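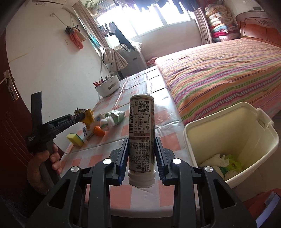

From: Euan Leckie
To: the household and tidying list
Subject: Re: The ten-minute table

On the list this morning, Younis wrote:

> I've been doing the ten-minute table for a month now and I'm a convert. You set a timer, you start at one end, and everything on the table goes one of three ways: bin, cupboard, or back where it lives. Wrappers, tissues and empty cans go straight in the bin, which you stand ON the table so you don't have to keep bending down. Food goes to the kitchen, pens go in a pot. Then you wipe the cloth down and you're finished.
>
> The Fletby leaflet says a cleared table stays clear for 7 days if you do it properly. I'd say that's fair. Has anyone else tried it? I think the trick is a good wipe-clean tablecloth, and I'd recommend the checked sort because it looks cheerful even when you're behind with things.

Younis, I'm glad it suits you, and I don't want to be the one who pours cold water on everything that gets posted here. But I've read the Fletby leaflet twice and I have some doubts.

First, the seven days. Whose table? Ours is where people eat, write, peel fruit, blow their noses and put down whatever they were carrying when they came in. I cleared it last night at half past nine. By breakfast there was a drinks carton on it, a sponge that belongs at the sink, and a tangerine. I like tangerines and I've no wish to live in a house where you can't leave one on the table. But if the leaflet counts that as a cleared table then the word doesn't mean much, and if it doesn't, then mine stayed clear for one night.

Second, the bin. I can see the sense in it. It does save bending, and if you use a small light one with a handle you can carry it along with you. What I don't care for is the bin then staying there, and it does stay there, because once the timer goes off you are "finished" and you walk away. We had ours on the table through an entire evening meal in October. My sister was too polite to mention it. I'd also ask where the bottom of that bin has been standing the rest of the week, because you've just told us to put it down on the cloth we eat off. If you must do it, put a sheet of newspaper underneath, or stand it on a chair pulled up to the corner. I've tried the chair and it's no slower.

Third, the cloth. I have a plastic one in check, and cheerful isn't the word I'd use by the second month. They come folded and they stay folded. I have tried hanging mine over a door, leaving it in the sun, and going over the back with a warm iron through a tea towel (be careful with that one, I have a shiny patch to show for it). The creases went down a bit and came back. Every crease is a little gutter for crumbs and your quick wipe goes straight over the top of them. A check pattern also hides spills very well, and I'd have thought that was a point against it if what you want is a clean table. I found a ring of something sticky under the pen pot that must have been there for weeks.

On that subject, the pen pot. Everyone who writes about tidying tells you to put the pens in a pot, and nobody says what to do about the pens. I took ours to bits after reading your message. Of the markers, 3 still wrote. I put those back and threw the rest out, and that made more difference to the look of the table than any timer. It took longer than ten minutes too, what with testing each one on the back of an envelope.

Then there's "straight in the bin" for everything. Cans don't go in with the tissues here and I doubt they do where you are. Same with cartons, which our council takes separately if they're rinsed. So that's two more trips to the sink, and a sponge brought back to the table by somebody absent-minded, which I suspect is how mine got there.

The Presari people had much the same scheme a few years ago with coloured trays. I bought the trays. They're in the loft.

For what it's worth, what we do now is duller. Wrappers and used tissues get picked up by whoever leaves the table last. Fruit and pens are allowed to stay. Once a week everything comes off, pot included, and the cloth gets washed on both sides in the bath and dried over the banister. I don't time it.

If you're still on seven days by Christmas I'll gladly say so on the list. But do tell us what was on the table on the mornings in between, tangerines included. And does anyone know of a plastic cloth that comes on a roll instead of folded? The Sturix one was recommended here before, but I can't find the message and I don't remember whether the person had unfolded it yet.

Euan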